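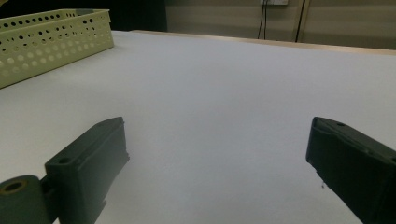

*Trokard fingers at full open, basket parked at the back.*

# Trokard two-finger gripper kit: a month on my bench

**Hema Naidu**

I've wanted a proper two-finger gripper for ages, mostly so I could stop holding things in front of a camera with kitchen tongs and pretending I was a robot. The Trokard kit is the hand-held sort – you squeeze, the fingers close, the camera rides along above them – and later on you can bolt the same fingers to an arm. At $651 it's not a toy, and I went back and forth on it for weeks before my tax refund made the decision for me.

First impressions were good! The parts come bagged by stage, the bags are labelled in big letters, and the instructions have real drawings in them. I did the whole build over one long Saturday, seven hours including lunch and a fair bit of crawling around looking for a washer. If you've put together a printer kit you'll be fine. If you haven't, get a mate to help with the hinge.

The hinge deserves its own paragraph. It's a chunky dark green cylinder beside the finger, with a hole through it, and getting the pin in took me three goes. The drawing shows it sliding home with your thumb. Mine needed a soft mallet and some language. Once it's in, though, it is lovely, no slop that I can feel, and I've had no squeak out of it either.

The fingers are big blocky things in a matte green that I've become quite fond of. They do pick up scuffs on the corners. They also pick up fluff, and I mean all the fluff, so keep a paintbrush on the bench and flick them before you record anything. I've got whole runs where a bit of thread waves at the camera from under the right finger like it's trying to get my attention.

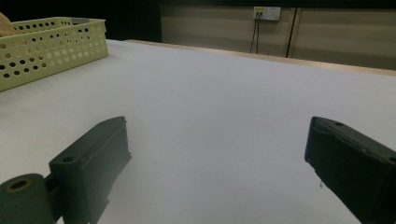 Pletareo Workshop Newsletter | Issue 7

The opening is wide, wider than I'd expected, and I can get it round a coffee tin without any trouble. Small stuff is where it struggles. The fingers are squared off at the ends, so a washer lying flat on a smooth surface just skates away from you, and I gave up on coins entirely. Anything with a bit of height is fine: blocks, sponges, bread rolls, rolled-up socks. I tested the grip with a 100 g kitchen weight and it held with hardly any squeeze, then I did the tin, full, and that was all right too as long as I grabbed it low.

I work on a white top because the dark fingers stand out so nicely against it. My first try was on timber and the shadows under the fingers sent my tracking script off with the fairies. If you're setting up your own, go pale and go matte. The other cheap thing I'd recommend is a plastic basket with holes in the sides for your bits and pieces. You can see what's in it from a low angle, sort of, and it makes a decent target to drop things into.

Now the grumbles. The screws that came with the kit are soft, and I chewed the head off one while taking a finger off to clean it. I swapped the lot for a bag from Nông, the hardware place near the station, and haven't had any bother since. The camera mount also droops. You set your angle, you get comfortable, and a while later you notice you're filming more and more table and less and less wall. A rubber washer fixed mine. For this money I'd like the rubber washer in the bag!

I also had a go with the Gustow kit when a friend brought hers over, so I can compare them a little. The Gustow is lighter and kinder on the wrist, and its tips are narrower, so it wins on fiddly bits. But it flexes when you squeeze hard, and the trigger felt mushy to me. If you mostly want to pick up small parts, go that way. I like the Trokard for being solid.

On wear: I kept a tally on the whiteboard and did 1,000 open-and-close squeezes before writing this (podcasts help). The hinge feels the same as when I started. My forearm doesn't.

Trokard says there'll be softer finger pads in December, sold separately, of course. I'll buy a set and grizzle about the postage. Until then I've stuck a strip of bike tube on a spare pair of fingers, and if you'd like to try them before spending your own money, they're in my tub on the second shelf. Please put the screws back in the lid.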